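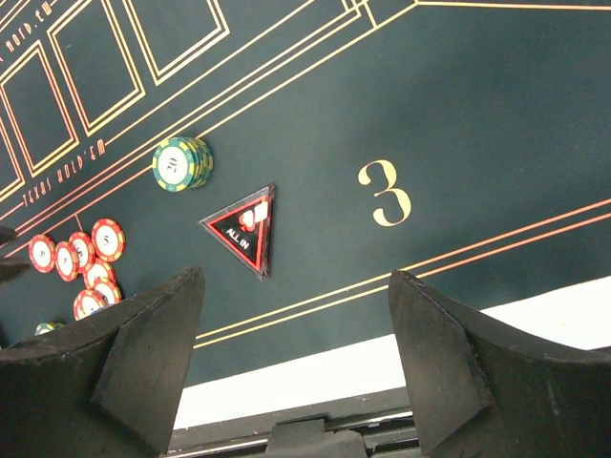 Section 3: Sorting Chips and Setting Up Seats

Your Illent table set is ready for play once the chips stop living wherever they landed. Clear the felt before the first hand.

1. Open the chip case and stand the lid upright. Keep it near the edge of the table, away from elbows.

2. Gather the loose chips by color. Reds marked 5 go with reds, greens marked 20 with greens. Guests who claim not to see the difference should not be made banker.

3. Square up each stack before it goes in the tray. A crooked stack will fit, right up to the moment you shut the lid.

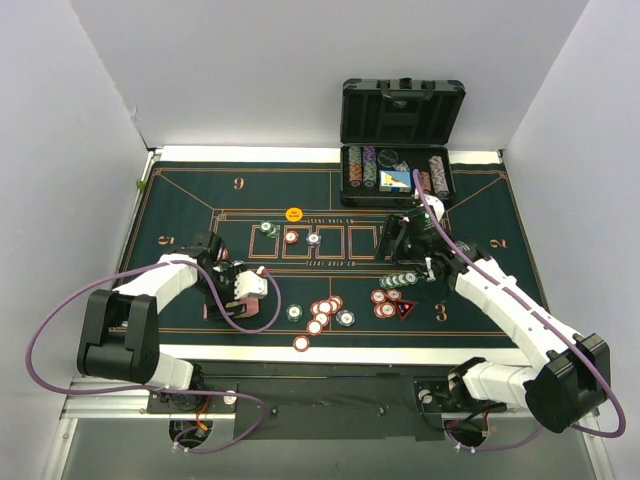

4. Find the gold seat numbers on the felt and assign players. Seat 3 is no luckier than the others, whatever your brother-in-law says.

5. Set out the BIG BLIND button and the ALL IN marker. Keep both off the card boxes in the center.

Note: The TEXAS HOLD'EM lettering is printed on the felt and won't move. Please stop emailing us.

Caution: Do not iron the felt. For stubborn creases, lay it flat overnight. Drinks belong on a side table, as does anyone still eating wings.

For missing chips, see Section 7.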